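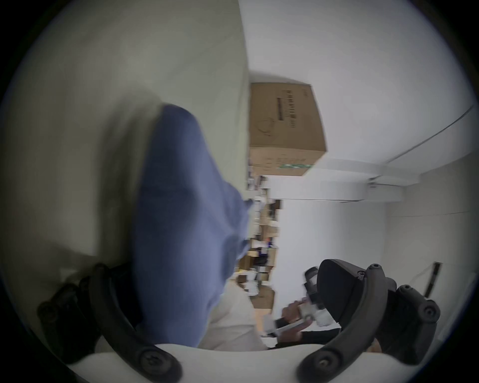 Fig. 1. Two hand-held grippers in use. The blue fabric and the beige fabric under it are both in the gap between the fingers.

This site uses cookies to remember your settings. Accept | Manage
Last updated 15/07/2021

Handout 7: Cloth handling with the hand-held grippers
Gunden Robotics Workshop, second-year project stream
Notes by Hòa Ông, with changes from Hưng Khổng after the May sessions

Bring this handout to the bench. It covers the cloth task only. The rigid object task was in Handout 6 and won't be repeated.

1. What the task is

Each group records people folding and moving cloth with the hand-held grippers. The recordings are later used to train the arm. A run starts with the cloth lying flat on the mat and ends when it is folded and both grippers are clear of it. If you drop the cloth partway, keep going and pick it up again. Mark the run as "recovered" in the log. We want those runs too, but in their own folder.

2. Why cloth is harder than blocks

A block has a pose: position and orientation, six numbers, and you're done. A cloth has no short description like that. It creases, it hides parts of itself, and it changes shape as soon as a finger touches it. For the written part you need to know three terms:

Self-occlusion — one layer of the cloth covers another, so the camera can't see the edge you want.
Layer error — the fingers close on more layers than intended, or on something lying under the cloth.
Slip — the cloth moves in the fingers after they close.

Layer error is the most common fault in the logs so far. When there is a second fabric under the target, the fingers press on both. Go back to Fig. 1 and look at what is in the gap. From that one image you can't say whether the second fabric was lifted, so don't write that it was. You need the rest of the run.

3. Working with two grippers

Decide beforehand which hand leads. The leading hand takes the near corner and the other hand follows. Keep the fingers of one gripper from crossing in front of the other for long stretches, as the overlap hides the contact point. Short overlaps are fine and can't be avoided when the hands are close together.

Move at a steady pace. In May the Morkura group did 31 runs and lost 7 of them to quick wrist turns, which blurred the shelves and walls the tracking depends on.

4. The work area
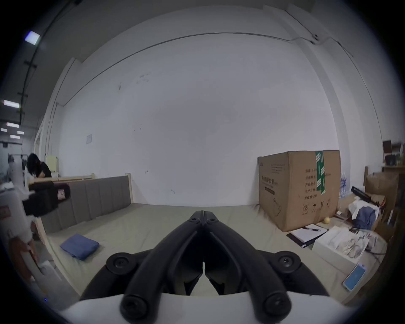
Fig. 2. Gripper view across the mat, with a folded blue cloth at left and the carton and notebook at right.

Objects left on the mat will turn up in your recordings. This is allowed, but they must stay put for the whole set. If you move the notebook or the tray between runs, start a new set number. Keep scissors in the tray when you aren't using them.

Printed text on cartons is useful for tracking because it has sharp edges. Plain white wall is poor for it. If your view is mostly wall, lower the gripper a little until the mat fills more of it.

5. Log entries

Write one line per run, by hand, then type it up the same day. Include the set number, run number, who held the grippers, the cloth colour, and one of these: clean, recovered, failed. Use "failed" only if the run was stopped early. Trịnh group has been writing "ok" — please change these to "clean" before you upload.

6. For next session

Read section 2 again and bring 2 runs from your own set, one clean and one recovered. Be ready to point out the moment of first contact in each. The Nineron group still owes a typed log for set 94.

Questions about the grippers go to Hưng. Questions about marking go to Hòa.

2 comments | 7 shares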